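Gripper does not stop closing on soft items and wrist camera view is blurred – safe to continue?
Posted in: Faults and Safety

Tevell Training Workshop

Our workshop operates a Vimik arm with a two-finger gripper and a small camera at the wrist. On Friday the gripper continued to close on a soft item after the force limit should have stopped it. The controller then displayed fault 1915 and the arm held its position. We pressed the emergency stop, released the item by hand and restarted the controller. The same fault has since returned 3 times.

The wrist camera is also of little use at close range. The operator cannot judge from the screen how near the finger is to the work.
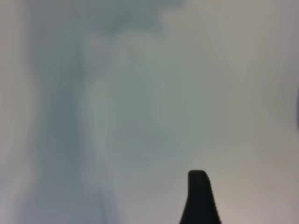 The force limit is set to the value used since July, and no one has changed the program. We wish to know whether the arm may remain in service at reduced speed while the cause is found.

Posted under this topic:

Talavera Equipment Support

The arm should not remain in service, even at reduced speed. A lower arm speed does not limit the closing force of the gripper, and a force limit that has failed once must be treated as unreliable until it has been tested. Please disconnect the power, attach a lockout tag and record the fault in the equipment log.

Next, inspect the cable between the gripper and the wrist. A worn connector can interrupt the force signal, in which case the controller may keep acting on the last reading it received. Yellow soft goods and other flexible items make this harder to notice, as they give way under the finger and the motor current rises slowly.

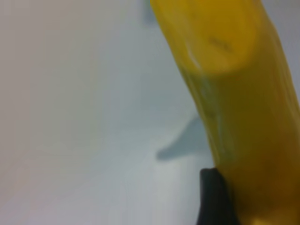
Once the cable has been checked or replaced, run the force test on a gauge at the lowest setting. Run it 4 times. If any reading exceeds the limit, the gripper should be returned for repair. No person should reach between the fingers during the test – the emergency stop must be within reach of a second operator.

The camera is a separate matter. Many wrist cameras have a fixed focus and will not give a sharp view at very short distances. Clean the lens, but do not rely on the picture as a safety measure.

Skollow Makers Room

We had the same fault number with ours. Restarting cleared it for 2 days and then it came back. It was the connector in our case. We never did find out about the camera.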